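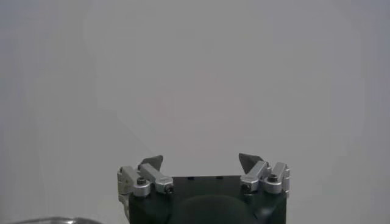 Drernex Community Forum
Manipulation and Learning > Methods and results

Thread: Throwing out the "boring" frames made our policy worse

dmeinecke
Posted Friday, June 21, 2024

Hi all, long post but I'm pretty excited about this one so bear with me!

Some of you will remember we've been training a pick and place policy from the wrist camera only. One arm, two-finger gripper, no overhead view. We have 324 teleoperated demos, mostly cups and small tins, collected by me and Liên Hà over the autumn.

Like everybody else, we'd been filtering. A lot of the wrist footage is wall. The arm comes up from the home pose, the camera looks at grey paint for a bit, then it swings down and finds the bench. Our old script dropped any frame where the picture outside the gripper was close to one flat colour. It made sense to me at the time. There's nothing to learn from paint, the files get smaller, training is quicker.

Liên kept saying we should check. So we trained the same network twice, same seed, same number of steps, once on the filtered set and once on everything. Then 40 trials each on the real arm, same start positions marked on the bench with tape.

Filtered: 19 successes out of 40
Unfiltered: 31 out of 40

I ran the filtered one again the next morning with a fresh checkpoint because I didn't believe it. 21 out of 40. So it moves a bit, but nowhere near enough.

My favourite part is how it fails. The filtered policy is fine once the cup is in view. Where it comes undone is the start, when it's looking at wall. It dithers. It opens and closes the fingers, drifts sideways, and sometimes never comes down to the bench at all. The unfiltered one just turns and goes looking — you can watch it do it and it's lovely.

Happy to share the script and the trial sheet if anyone wants to try it on their own data.

Dörte

servo_magpie
Great result, and thanks for posting the numbers for both runs. Isn't this just the train/test mismatch though? You removed a part of the state space the arm has to travel through every single time. Of course it doesn't know what to do there.

dmeinecke
Yes, I think that's most of it! Obvious once you say it out loud. But I've been reading other people's preprocessing code all week and the flat-frame filter is all over the place. We copied ours from an old project at Breselley and never questioned it.

kwame_a
I'm going to be the grump here. Forty trials with one seed per arm of the comparison is thin. I believe the direction but I wouldn't put the gap in a paper. Three seeds at least, and shuffle the order of the trials so you're not running all of one policy while the gripper is cold.

Also, you changed two things. The unfiltered set has more frames in it. You kept the number of steps the same, good, but the mix inside a batch is different. How many frames did the filter take out?

dmeinecke
1710 frames, so only a handful per demo. I was surprised it was so few given how much damage it did.

Fair point on the order. We did run them in blocks. Seeds are going tonight.

tekle_wako
Love this. We had something similar on the Ayele arms and put it down to bad luck with the lighting. Going back to look.

One thought: a frame of blank wall isn't blank to the policy. The fingers are in it. With a wrist camera you get the linkages and the fingertips in every picture, so the network can read how far open the gripper is straight off the image. With the fingers apart and nothing but wall between them, that's a pretty clear "I'm not holding anything, get moving". Do you feed joint positions as well, or only pixels?

dmeinecke
Pixels plus the six joint angles. No gripper width! I left it out by accident in the first version and then it stayed out. So your idea could well be right, the picture is the only place it can get that from.

servo_magpie
Ooh, then there's an easy test. Mask the gripper out of the wall frames and train on that. If Tekle's right you should lose some of the gain.

kwame_a
Or add gripper width as an input and leave the filter on. If the filtered policy recovers, it was the gripper state. If it still wanders, it was coverage. Cheaper than masking and you don't put a weird grey patch in the training data.

servo_magpie
I don't think that separates them. Width tells it about the fingers but it still has no example of what to do when it's facing the wall, so it'll be bad either way and you'll call it coverage. You need masking as well.

kwame_a
It has the joint angles. It knows where it is.

servo_magpie
It knows where it is in a place it has never seen a demo from. We're going around in circles, do both.

lien_ha
Doing both :)

Second author checking in. A bit more detail on the setup, a few people have messaged me:

Camera is fixed at the wrist and looks out past the fingers. The wall behind the bench is plain painted plaster. Image goes in at low resolution with a small random crop and a bit of colour jitter. Actions are end effector deltas plus an open/close value, predicted in short chunks. Demos are all from the same two people, and I'm left-handed, which may or may not matter.

The filter took the standard deviation of grey values in the top half of the picture and dropped anything under a threshold. Top half only, so it ignored most of the gripper.

gadisa_b
Newcomer to the forum, hello. I do orchard picking and we have the same trouble with sky instead of wall. Early in the season we threw out every sky frame to save disk space. The arm would get pointed upward by a branch and just stop there. We fixed it with a hand-written rule that tips the camera back down after a couple of seconds. Reading this I feel a bit silly, the demos already had people doing exactly that move and we'd deleted it.

dmeinecke
Welcome Gadisa! Not silly at all, we did the same thing for months. Do you still have the raw recordings?

gadisa_b
Most of them. Some got overwritten. I'll see what is on the old drives.

tekle_wako
While we're here, has anybody tried keeping the flat frames but weighting them lower? I'd worry about the opposite problem if you have a rig that spends half its life facing a wall.

kwame_a
We tried it at Drurel on a bin task. Half weight was no different from full weight. At a tenth it started to dither like Dörte describes. One task, one arm, so don't build on it.

dmeinecke
Update, seeds are back. Three per condition now, trial order shuffled, 40 trials each.

Filtered: 19, 22, 17
Unfiltered: 31, 29, 33
Filtered plus gripper width: 24, 23, 26

So width helps a little and doesn't close the gap. I read that as some of Tekle's idea and more of the coverage one. Kwame, I know, I know, three seeds.

kwame_a
No, that's decent. The ranges don't overlap and I'm happy to be wrong about the size of the gap. I'd still like to see it with a second wall. A different colour, or a sheet hung up behind the bench. If the policy has learned "this grey means turn", it'll fall over the moment you move labs.

lien_ha
Very good point and I want to know too. We've got a dark green curtain we can hang behind the bench. Masked run first, it's training now, then the curtain in July when we get the arm back from the other group.

servo_magpie
My money is on the masked run landing between the other two. Put it in the thread either way please, even if it's dull.

dmeinecke
Will do. Script is in the shared folder under flatframes, the threshold is on the command line so you can set it to zero and keep everything. If you run it on your own demos, post how many frames it would have dropped and which part of the motion they came from. Ours were nearly all in the first couple of seconds.

tekle_wako
Ran it over the Ayele set at lunch. Nearly all of ours are at the start too, plus a second clump right after release, when the arm lifts away. Hadn't thought about that one. Retraining over the weekend with everything left in.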